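Rernton Bench Kit: evaluation recordings, cable set

Summary
Recordings made while reviewing the Rernton two-arm bench kit for Setdale. Task family: picking up and sorting loose cables on a wooden tabletop. Contact: Bríd Mac an tSaoi.

Contents
1448 episodes, of which 200 are held out for testing. Maximum episode length is 3000 steps. Head and wrist views are stored separately.
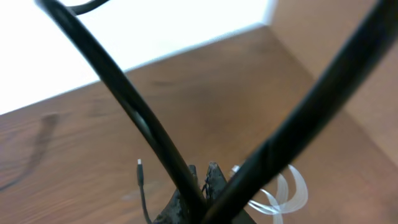

Wrist views carry no depth channel. Exposure is left on automatic, and white walls clip. Occlusion is common: thick black cable close to the lens goes out of focus and can hide part of the tabletop behind it. Filter on the "near_occlusion" field before training a grasp detector.

Format
One folder per episode, written by the Jindik logger. Joint states and gripper commands share a clock.
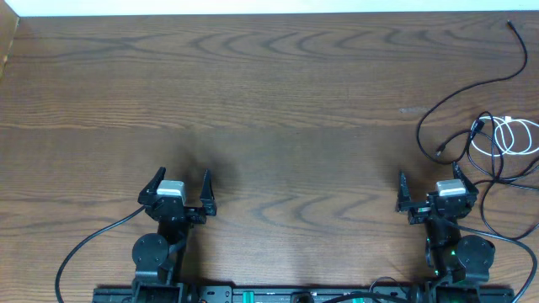 Timestamps are in milliseconds from episode start. Folders over 1000 MB are split and numbered.

Known issues
Episodes logged on the Friday lack gripper current. Labels from the Pillai tool use an older class list; map them with classes.txt.

License
Internal review use. Ask before redistributing.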